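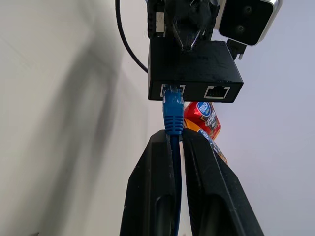
4. Teaching the cable job by hand

Right, you've got the arm bolted down and the Tudmont software running, so now for the part I enjoy most. You're going to take hold of the arm, walk it through plugging a network cable into the two-port box, and let it remember what you did. I learned this from Ming-te Siu at the Bornum workshop and I've changed his method a fair bit, so if you were taught the older way please read all of this before you start!

Before you begin

Use the Vunside fingers, the ones with the long slot down the face. The flat ones we used to send out let the cable roll. Fix the box in its bracket and give it a good wiggle. If the box moves when you wiggle it, it'll move when the arm pushes, and every lesson you record will be slightly wrong in a different way.

Caution: unplug the box from anything live. You'll be bumping those gold pins a lot while you get the hang of it.

Recording a lesson

1. Press Hand Guide on the pendant and wait for the second beep. The arm goes soft and you can push it about with one hand.

2. Bring the open fingers to the cable and close them with the thumb button. Grip the cable itself, a little way back from the ridged boot. I used to grip the boot and it felt much safer, but the plug then has no give at all and jams on the rim of the port if you're even slightly crooked.

3. Turn the wrist until the plug lines up with the left port. Check the latch is on the correct side for your box.

4. Press Record. Move the plug up to the mouth of the port, slowly, and stop there. Count to two in your head. (The pause gives the software a clear place to split the approach from the push, and it makes editing so much easier.)

5. Push straight in until you feel the click, then let go of the arm completely. Keep the fingers closed for now.

6. Press Stop, then open the fingers and back the arm away along the line of the cable.

7. Save the lesson with the port in its name. I write left-5, left-6 and so on. Elibariki Magesa uses dates, so his last batch is all 07/04/2018 and then a letter, and I can never find anything in it.

Note: if you see error 2702 after Stop, the arm was moved faster than the recorder could follow. Delete that lesson and do it again a bit more gently.

How many lessons?

I record 48 for the left port with the right one empty, then start again for the right. Shift the starting position of the arm a little each time, and let the cable hang differently too. If they all look the same the arm only learns that one way of doing it.

Using the remote handset instead

If you can't reach the arm comfortably, the Khaemba handset does the same job. Set the speed dial to 5 and leave it there. You won't feel the click through the handset, so watch the force reading on the screen and stop pushing when it levels off. Steps 3 to 7 are otherwise the same, except that you press Hold on the handset where I've said to let go of the arm.

Caution: don't switch between hand guiding and the handset in the middle of a lesson. The arm stiffens up the moment the handset wakes, and it gave my wrist a proper knock last December.

Playback is in section 5. Leave the fingers open and the arm parked before you go on to it.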